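格瑞德罗公众开放日活动纪要:人形机器人家居作业演示与交流

格瑞德罗(Gridero)研究中心于26/10/2019在杰斯特德(Jesstead)园区举办年度公众开放日。本次开放日由中心与科布扎尔(Kobzar)技术学院联合主办,面向园区企业、院校师生及周边居民开放实验室,共接待来访人员215人。现将活动主要情况刊载如下,供各合作单位及本刊读者参阅。

一、活动概况

开放日上午九时三十分开始,下午四时结束。开幕环节设在主楼一层报告厅,中心主任因娜·帕西奇尼克(Inna Pasichnyk)致欢迎辞。帕主任回顾了中心自成立以来在服务机器人方向的研究安排,介绍了与科布扎尔技术学院共建实训课程的进展,并对长期支持中心工作的各合作单位表示感谢。她在致辞中指出,人形机器人的研究近年受到社会较多关注,公众通过影像资料所获得的印象与实验室日常工作之间存在一定差距,开放日的目的之一,就是请大家到现场看一看研究人员每天面对的具体问题。

致辞结束后,来访人员按预约编组参观。考虑到实验室空间有限,每组人数控制在8人以内,由一名研究人员带队,依次参观装配间、传感器标定室和家居作业实验室。参观路线全程设有中英文说明牌,未成年来访者须由监护人陪同。因预约人数超出原计划,中心在午间临时增开了两个批次,原定的午休时间相应缩短。

二、装配间与标定室

装配间展出了中心历年使用的关节模组和手部结构件,来访人员可以在工作人员指导下拿取已退役的零部件进行观察。科布扎尔技术学院二年级学生在此承担了讲解工作,就减速器的结构、线缆的走线方式以及外壳拆装流程作了说明。有来访者询问为何部分关节采用外置走线,讲解学生答复,研究阶段的样机需要频繁更换线束,外置走线便于检修,待结构定型后再行调整。

标定室的参观时间相对较短。研究人员演示了相机与手臂坐标之间的对准过程,并展示了一组标定偏差较大时的抓取记录。该记录中,手部多次在距离目标数厘米处闭合。带队人员借此说明,标定工作虽然不为外界所熟悉,却占去了项目组相当多的工时,每次更换相机或手部之后均须重新进行。

三、家居作业演示

家居作业实验室是本次开放日参观人数最多的区域。该实验室承担格拉斯蒂克斯(Grastix)项目的主要实验任务,研究内容为人形机器人在普通居室条件下完成取放、开合等日常动作。演示由项目负责人亚历山德拉·切希拉克(Aleksandra Cieślak)主持。

切希拉克女士首先介绍了项目的基本思路。居室环境中的桌面、柜体和抽屉均按成年人的身高与臂展设计,机器人若要在其中工作,须同时处理站立、移步、俯身和手部动作,各环节互相影响。以抽屉为例,手部接触抽屉前沿后产生的反作用力会传至躯干和足部,若站位不当,机器人容易失去平衡。为此,项目组将任务拆分为若干短动作,逐项记录,逐项训练,再行组合。

她还介绍了任务的编排方法。每一项短动作都有固定的名称和起止条件,操作人员在开始前核对机器人的站位、桌面物品的摆放以及抽屉的开启程度,完成后再将各物品恢复原位。一项动作通常需要积累约100次有效记录,方可进入训练环节;记录中断、物品倾倒或足部滑移的,均另行归类,不计入有效次数,但全部予以保存。

各组来访人员在黄色警戒线外观看,演示期间由一名安全员手持急停装置。以下为机器人在实验室内作业的情形,其中后两幅为俯视柜旁地面与抽屉的画面。

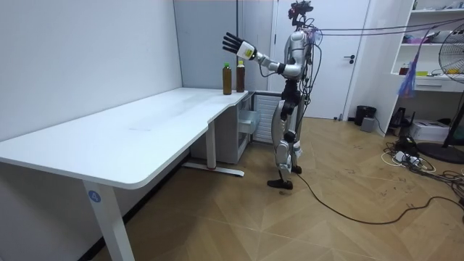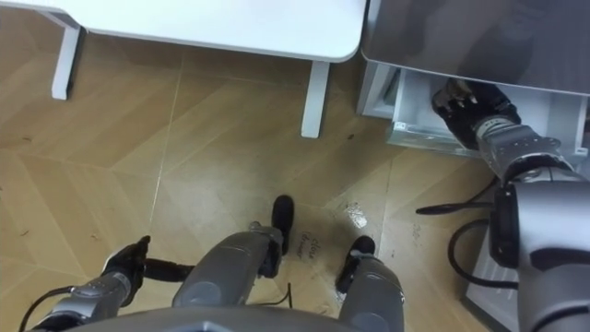
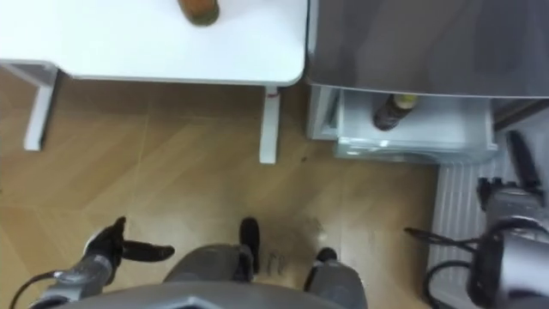

演示之后为提问时间。来访者提出的问题主要集中在安全、速度和适用范围三个方面。关于安全,切希拉克女士表示,现阶段所有实验均在有人监护的条件下进行,机器人与人员不在同一作业区域内活动,项目组暂无在居民家中开展试验的计划。关于速度,她说明项目组目前优先考虑动作的稳定性,对完成时间不作硬性要求。关于适用范围,她认为家具尺寸和把手形式的差异仍是主要困难,更换一件家具,往往意味着相当一部分记录需要重新采集。

一位从事养老服务工作的来访者询问,此类机器人能否用于协助行动不便的老人取物。切希拉克女士答复,取物确为项目组选定任务时考虑的方向之一,但从实验室到实际照护场所之间,尚有可靠性、维护成本和责任认定等多项问题有待解决,项目组愿意听取一线照护人员的意见。双方已约定在活动结束后另行交流。

四、座谈交流

下午二时三十分,中心与5家合作单位的代表在主楼二层会议室举行座谈。会议由帕西奇尼克主任主持,就以下事项交换了意见。

其一,关于实训课程。科布扎尔技术学院提出,希望自下一学年起增加学生在家居作业实验室的实习时间,使学生完整参与一项任务从编排到记录整理的全过程。中心原则上同意,具体人数视实验室安排另行商定。

其二,关于记录资料的整理。与会代表建议统一各单位任务名称和记录格式,以便日后相互参照。格拉斯蒂克斯项目组将提出初稿,征求各方意见后形成试行版本。

其三,关于场地。现有家居作业实验室面积较小,家具种类有限。园区管理方表示,主楼北侧房间将于明年3月腾空,可优先考虑供中心使用。中心将据此编制第二间实验室的布置方案,拟增加厨房台面和衣柜等家具类型。

五、后续安排

本次开放日回收的意见表已交由中心办公室整理。意见中反映较多的有两项:一是家居作业演示的等候时间偏长,二是希望在参观路线中增加休息座位。中心将在下一次活动中作出相应调整,拟将家居作业演示改为单独预约,并在走廊沿线设置座椅。

因报名额满未能参加本次活动的读者,可向中心办公室登记姓名和联系方式,办公室将在下一次开放日报名开始前优先通知。院校及企业的团体参观全年受理,须提前提交来访人员名单及参观意向,每次团体参观的接待时间原则上不超过两小时。开放日讲解资料的纸质版可在主楼一层接待处领取。

(格瑞德罗研究中心办公室 供稿)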